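3. Materials and methods

3.1 Garments and households

The study followed the care of printed cotton clothing in ordinary homes over one heating season. Households were recruited through the Hegarty housing association, which manages flats in three districts of Nerance. All of the flats have electric heating and no outdoor drying space. Of the households that replied to the first letter, 183 met the conditions for taking part: at least two people living in the flat, a washing machine of their own, and no tumble dryer. Each agreed to keep a laundry diary and to hand over selected garments for measurement at the end of the season.

Garments were chosen by the households themselves from what they already owned. We asked for tops made wholly or mostly of cotton, with a print on the chest or back no smaller than a playing card. Sweatshirts, T-shirts and long-sleeved tops were all accepted. Garments with embroidery, sequins or glued-on parts were left out, as were any that the owner expected to throw away before March. In total 2112 garments were entered in the diaries. Each was given a number on a woven label sewn into the side seam.

The age of a garment was taken from the owner's own account and recorded in whole years. Where the owner did not know, the field was left blank and the garment was not used in the analysis of age.

3.2 Drying and storage

Diaries recorded four ways of drying: on a hanger, on a folding rack, over a radiator, and flat. They also recorded how the garment was stored afterwards, either hung or folded. Many owners did not keep to one method. A top might be hung one week and laid over a radiator the next, depending on how much other washing there was. We therefore assigned each garment to the method used most often, and repeated the analysis without those garments for which no single method made up more than half of the entries.

Hangers differed a good deal between homes, and we grouped them by the width of the arm where the shoulder of the garment rests. Wire hangers formed the narrowest group. Padded hangers and shaped hangers with broad ends formed the widest.
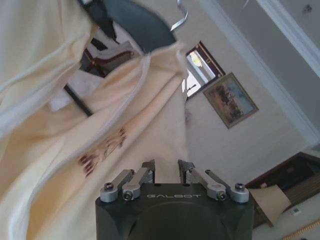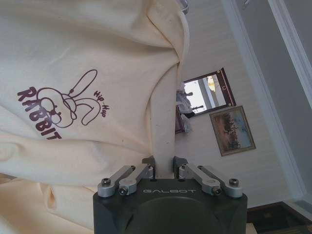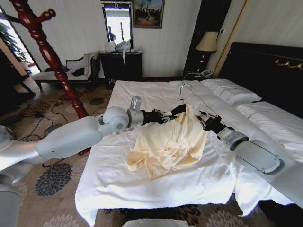
Figure 2. Printed garments and hanging. The middle picture shows a print distorted where the fabric creases; the last shows a thin wire hanger and a cream-coloured garment on a bed.

The condition of a print was scored on flat fabric only. Each garment was laid face up on a board, smoothed by hand and left for 20 minutes before scoring, so that loose folds could settle. This step was added after a pilot in which two scorers often disagreed, mostly over garments taken straight from a bag. A crease running through a print makes its lines look bent or broken even when the ink is sound, as with the rabbit drawing and the lettering in Figure 2, and a scorer who sees the garment in that state may mark it down for damage it does not have. Prints with thin outlines were the most open to this error. Solid block letters were scored more evenly, both before and after smoothing.

Scores ran from zero (no visible change) to five (more than half of the print missing or unreadable). Cracking, fading and lifting at the edge were scored separately and then added. Marks and stains on the cloth near the print were noted but did not count towards the score.

3.3 Shoulder measurements

Stretching at the shoulder was measured as the height of the bump left by the hanger end, taken at the highest point with the garment laid over a curved form. Two readings were taken on each side and the mean was used. Garments stored folded were measured in the same way to give a base value. Knitted ribs at the neck were measured along the inner edge with a soft tape, again with the garment at rest.

All measurements were made in one room at the Veleo textile laboratory, where the air was held at a steady temperature and humidity. Garments were left in the room overnight before any reading. The last batch was measured on 21 August 2019.

3.4 Washing

Washing could not be controlled in the homes, but owners wrote down the programme and whether the garment had been turned inside out. Entries were typed up in the Netside diary system and checked against the paper copies. Where the programme was missing, the wash was kept in the count of washes but dropped from any comparison by temperature.

A small set of garments was also washed and dried in the laboratory so that the effect of drying could be seen apart from the effect of use. These were plain cream sweatshirts bought new, each printed with the same test pattern. They were washed at a single setting and then divided evenly between the four ways of drying. None was worn. The results for this set are given in Section 4.3 and are not pooled with those from the homes.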